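Section 6: Laying Out Your Grid Surface and Placing Foam Blocks

Mahuika Tabletop Layout Kit - Set-Up Guide

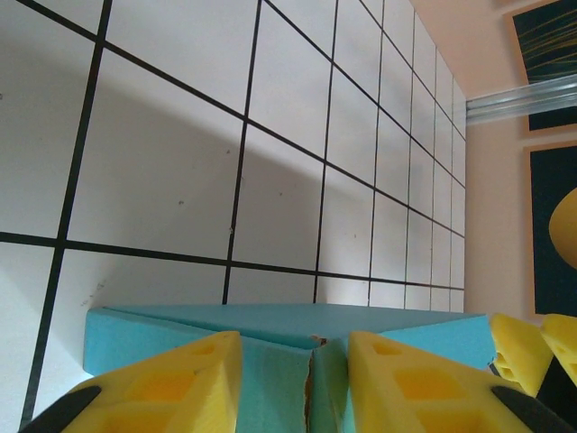
Can I use the grid surface on a table that is bigger or smaller than the sheet?

A bigger table works very well, and the spare room around the outside is handy for parking blocks between layouts. On a smaller table the sheet will droop at the sides and the lines near the droop will bend, so pick a table at least as large as the sheet.

This is the section where the kit starts to look like something! Once the white sheet is down and the black lines are running true, you can plan a model street, a garden bed, a stage set or a whole shop floor, and move it all around again in a minute. Take your time over the flattening. Everything after that goes quickly.

6.1 Before you start

You will need:

The rolled grid sheet
The foam blocks you plan to use
A soft, dry cloth
A second cloth, slightly damp
Low-tack tape
The layout card from the Collberg planning pad, if you have one

Clear the table and wipe it down. Run your palm over the whole top with your eyes shut - you will feel crumbs and grit that you would never spot. Anything left under the sheet shows up later as a bump, and a block set over a bump will rock.

6.2 Laying the sheet

1. Unroll the sheet with the grid side down and leave it for 30 minutes. It wants to curl, and this lets it relax.

2. Turn it over so the black lines face up.

3. Choose one long line to be your base line. Any line will do, but one that runs near the side where you will be standing is the easiest to work from.

4. Turn the sheet until the base line runs even with the table edge. Check it at both ends.

5. Smooth from the middle outward with the dry cloth. Use long strokes and don't press hard.

6. Tape the corners, then go back and smooth once more.

Note: If a ripple won't go away, lift the nearest corner and lay it again. Pushing a ripple toward the edge usually just makes a friend for it somewhere else.

CAUTION: Do not iron the sheet or use a hair dryer on it. Heat makes the lines wander, and they don't come back.

6.3 Lighting the table

Good light makes a real difference here. A lamp on one side throws a shadow over part of the grid, and lines in the shaded cells are harder to line up against. Two lamps, one from each side, even things out nicely. If you only have one, set it high and behind you, then step aside when you check your corners.

6.4 Placing a foam block

1. Look the block over first. Run a thumb along each edge and feel for soft spots, crumbling or splits.

2. Set the block down with its flattest face on the sheet.

3. Slide one edge up to a grid line. Push low on the block, close to the sheet, so that it slides and doesn't tip.

4. Look straight down to check it. From a low angle the far squares seem to shrink into slivers and a crooked block can look perfectly straight. (I have built entire crooked streets this way, and very cheerfully too.)

5. Write the position on your layout card, counting cells from the base line.

CAUTION: Dense foam holds its shape well but tears along a crack once one has started. Don't pry at a seam, and don't squeeze a split block hard from both sides to close it. The halves tend to meet unevenly.

6.5 Blocks that have split

A block with a narrow crack can still earn its keep. Use it where nothing needs to rest on top, and turn the cracked face away from the side people will look from. To mend one, work a little foam-safe glue into the gap, bring the halves level by hand and leave it overnight under a light book. Test the glue on a scrap first, as some kinds eat straight through foam.

6.6 Specks and scuffs

Small dark specks show up quickly on the white cells. Brush them off with the dry cloth before you reach for the damp one, or you may rub them in. For a gray scuff, use the damp cloth in small circles and dry the spot right away. Skip scouring pads and anything gritty.

6.7 Putting it away

1. Lift the blocks straight up. Dragging them leaves marks.

2. Peel the tape slowly, pulling it back low over itself.

3. Roll the sheet loosely with the grid facing out.

4. Store it flat on a shelf, with nothing on top.

Go on to Section 7 for raised layouts and ramps - they are great fun, and everything you have set up on the table can stay where it is.

Guide text by Skye Shearer. Revised August 7, 2026.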